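Capítulo 7
Os materiais de revestimento e o envelhecimento do mobiliário

Objetivos do capítulo
Ao terminar este capítulo, o estudante deverá saber distinguir os principais tipos de couro e de revestimento sintético, ler uma ficha técnica de estofamento e prever onde o desgaste aparece primeiro em uma peça de uso diário.

7.1 O revestimento como superfície de contato

Nos capítulos anteriores tratamos da estrutura do móvel: madeira, molas, percintas e espumas. O revestimento foi mencionado apenas de passagem. É ele, no entanto, que o usuário toca, limpa, mancha e, na maioria dos casos, usa como critério de compra.

Um revestimento trabalha sob três esforços principais. O primeiro é a tração, que se concentra nas costuras e nos pontos em que o material é puxado contra a espuma. O segundo é a abrasão, produzida pelo atrito com roupas, almofadas e mãos. O terceiro é a flexão repetida, responsável pelas rugas do assento e da dobra entre assento e encosto. A luz e o suor não são esforços mecânicos, mas reduzem a resistência do material aos outros três.

As cores claras merecem atenção à parte. Em tons creme e bege, a transferência de corante de tecidos escuros torna-se visível muito antes de qualquer perda de resistência.
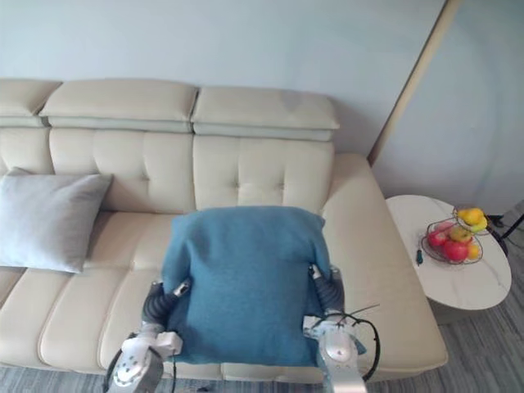
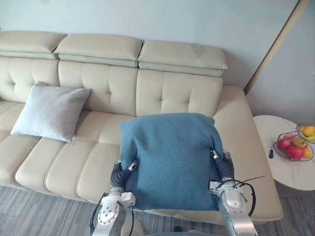
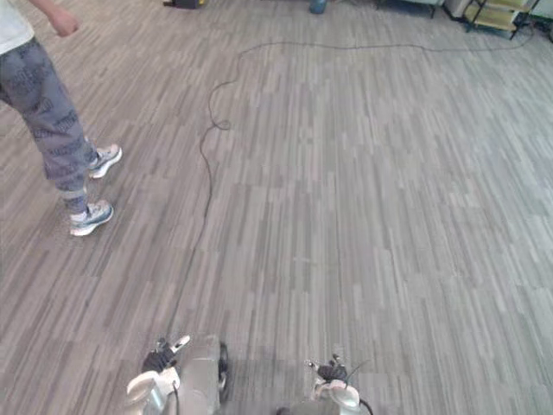

7.2 Couro e materiais semelhantes

Chama-se couro a pele animal curtida que conserva a estrutura original das fibras. A parte externa, a flor, é a mais densa. Quando a pele é dividida em camadas, a inferior recebe o nome de raspa e costuma ser coberta com uma película de acabamento. Os laminados de PVC e de poliuretano sobre base têxtil formam outra família e, no Brasil, não podem ser vendidos com o nome de couro.

A diferença é importante para o reparo. Um arranhão superficial na flor pode ser hidratado e retocado. No laminado, a película rompida descasca, e a substituição do painel é quase sempre a única saída.

7.3 Um caso de estudo: a oficina Wullik

Ao longo do capítulo usaremos os registros da oficina Wullik, que atende clientes das lojas Calura e Van den Broek. O conjunto reúne 2.457 ordens de serviço. Dessas, 470 dizem respeito a costuras abertas e 43 a botões de capitonê soltos. Em 18 ordens, o defeito foi atribuído ao corte do revestimento no sentido errado.

Os números não representam o mercado inteiro. Uma oficina recebe apenas as peças que alguém julgou valer o conserto, e isso exclui boa parte dos móveis de baixo custo. Voltaremos a essa limitação na seção 7.6, ao comparar os registros com os ensaios de abrasão da linha Piltidach.

Antes de prosseguir, convém rever no capítulo 4 a relação entre densidade da espuma e deformação permanente. Os cálculos da próxima seção partem dela.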